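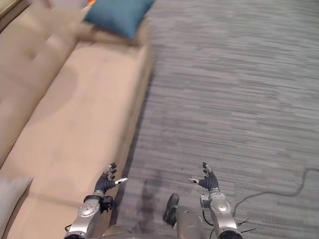
Testing Robot Hands

Gripper: noun. The part at the end of a robot's arm that takes hold of things. Some grippers have two flat fingers that close like tongs. Others are shaped like a human hand, with several fingers and a thumb.

At the Munine Learning Laboratory, engineers compare grippers before they choose one for a robot. Every gripper is given the same jobs, in the same order. Testers call this a fair test.

The Pillow Test
A pillow is soft and changes shape when it is squeezed. The robot must lift it from a sofa and set it down again. Each gripper has 100 tries. In the August trials, the two-finger gripper succeeded 79 times and the five-finger hand succeeded 89 times.

The Spoon Test
A spoon is thin and lies flat, so there is little to hold. Here the two-finger gripper did better. It also has fewer moving parts, and it is easier to repair.

Why Thumbs Matter
Touch the tip of your thumb to each of your fingers. Now try to pick up a pencil without using your thumb. A robot hand needs a thumb for the same reason you do. It presses from one side while the fingers press from the other.

Who Does the Testing?
Itziar Ibarra sets up each test and places the objects. Norbert Oláh watches the arms and keeps one hand near the stop button. Both write down every try, including the ones that fail.

Words to Know
Joint: a place where an arm or finger bends.
Controller: the computer that tells each joint how to move.
Trial: one try in a test.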